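Search this site
Search
Type a club or a player

About Stolmont

Stolmont is a commentary school. We teach people to talk over basketball without getting in its way, a narrower skill than it sounds and a harder one than anybody sitting on a sofa believes. We're based in Burkville, above a sports hall with a good floor and a dreadful tannoy, and we have been at it for seven seasons.

The school was started by Yesenia Villca, who spent most of her twenties calling second-tier games on local radio from a folding chair next to the scorer's table. She applied for a proper commentary course and was told, kindly, that she might enjoy presenting the weather. She didn't apply again. She borrowed two headsets and a mixer, put a notice up in the hall and taught the first course herself, to a group made up of a retired referee, several students and a man who had misread the notice and was hoping for badminton. He stayed to the end and now does Burkville's home games.

What we teach

The main course runs from October until the end of the league season. You start on tape, calling old games with the sound off, and it is a humbling way to spend an evening. Names come first. If you can't tell the two tall ones apart by the second quarter you'll be calling them "the big man" all night, and we'll play it back to you. After that comes pace, then shutting up during free throws, then the business of working with an analyst who has opinions and a louder voice than yours.

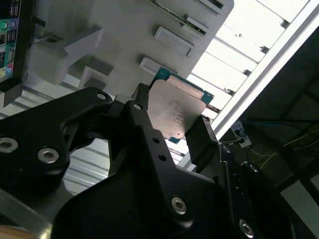
Live games begin after the winter break. Every trainee calls at least one women's fixture and one men's, as both lead and analyst, and is then sat down with the recording and a cup of tea. We don't grade these sessions. We do keep a list of banned phrases on the wall, and it gets longer each year. "They'll want to score here" has been on it since the first season.

There is also a short course for people who would sooner produce than talk. It covers running orders, replays, talkback etiquette and how to tell a commentator in four calm words that their microphone is on.

Who comes here

All sorts. We've had coaches, supply teachers, former players with bad knees and a solicitor who wanted to be less boring in court. More than half of our trainees are women, a thing we used to put in bold and have now got used to. You don't need to have played. You do need to know what a zone defence is, or be willing to find out before the first evening.

Since opening we have trained 121 people. A good number of them are working, mostly on club streams and local radio, and two have gone on to national coverage, where they pretend not to know us. The rest have day jobs and are unbearable to watch a match with.

Who we work with

Prodach, the regional streaming service, carries our trainees' live games and has been very patient about the early ones. Thongdee lends us its studio outside the season, and we give it back tidier than we found it. Neither of them has any say in what we teach, although Prodach did ask for the bit about swearing.

Fees and places

Fees are payable by the term and include travel to away games, usually in Yesenia's car. There are a few free places each year for anyone under 25 who lives in the town. To apply, send us a recording of yourself describing any two minutes of play. Your phone will do. Please don't add music.

Visiting

The office is up the back stairs, past the vending machine. Ring first on match days, when we can't hear the door.

Page last updated February 27, 2024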